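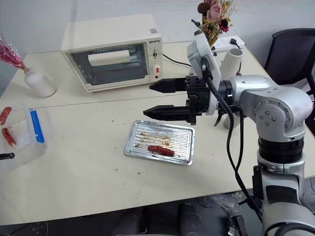

Baked-on brown gunk on metal baking trays – is there any saving them?

Posted in Kitchen & Cleaning by Ulico

So I moved into my aunt's old place in January and inherited all of her bakeware, which was lovely of her, except that every single tray has this sticky amber-brown film in the corners and around the rim. It isn't burnt food exactly. It feels like varnish. I've tried dish soap and a long soak, then the rough side of a sponge until my wrist gave up, then a run through the dishwasher (made one of them go kind of gray and chalky, oops). I don't bake anything fancy, mostly sheet pan potatoes and cookies, and the trays still work, but I hate pulling one out when people are over.

I don't know what metal they are. A magnet sticks to two of them and not to the others, if that helps. None of them are nonstick. I'd like to avoid oven cleaner if I can because my kitchen has one tiny window and it's painted shut. Do I keep going or do I just buy new ones? I've got 14 of these things so it's not a cheap swap!

Hisel
Member, 1,006 posts

Oh I know that film well. It's cooking oil that got heated over and over until it hardened, so soap pretty much slides right off it. You've got to soften it first.

What works for me is a paste of baking soda with just enough water to spread like frosting. Smear it on the brown spots, leave it overnight, and in the morning scrub with a balled-up piece of damp nylon net or a plastic scraper. Old gift cards are great for the corners. The first round usually takes off maybe half of it and then you go again.

But the magnet thing matters, so sort them before you start. If the magnet doesn't stick they're most likely aluminum, and aluminum doesn't love baking soda sitting on it for hours – it can go dull and dark. That chalky gray one from your dishwasher is almost certainly aluminum too. For those I use cream of tartar and a little water, keep it short, rinse well and dry right away. You can bring the gray one back some by simmering water and cream of tartar in it, if it's deep enough to hold any. Mine wasn't, so I laid a wet rag soaked in the stuff over it for 40 minutes and it came up better than I expected.

The magnetic ones are probably steel, and plain steel will rust if you so much as look at it wet. Towel first, then a warm oven for a few minutes with the heat turned off.

Last thing: the underside. I quit doing undersides years ago and my cookies haven't noticed.

Adjei
New member

just use parchment and you'll never see it again

Omo
Member

I'm going to disagree a little with the scrubbing. I did the whole overnight paste business on my set over a long winter and yes, they came out shiny, and then my potatoes stuck and came out pale! A dark tray browns faster than a shiny one, that part is real, so if you strip yours down you may need a few extra minutes or a hotter oven.

What I'd do is feel around with your fingertip after washing. If a spot is smooth and hard, leave it be. If it's tacky, that's oil that never finished cooking and it will pick up dust and smell funny, so go after those spots with the soda paste (or the cream of tartar on your non-magnet ones, Hisel is right about that). Then pick your best 2 for when people are over and clean those properly.

Also, spray oil was the culprit at my house. It gets on the rim where there's no food to soak it up and it bakes on every time. I brush oil on with a silicone brush now, only where the food sits, and the newer trays have stayed a lot cleaner.

Oh, and with that painted-shut window I'd skip the oven cleaner too. It's rough on aluminum anyway.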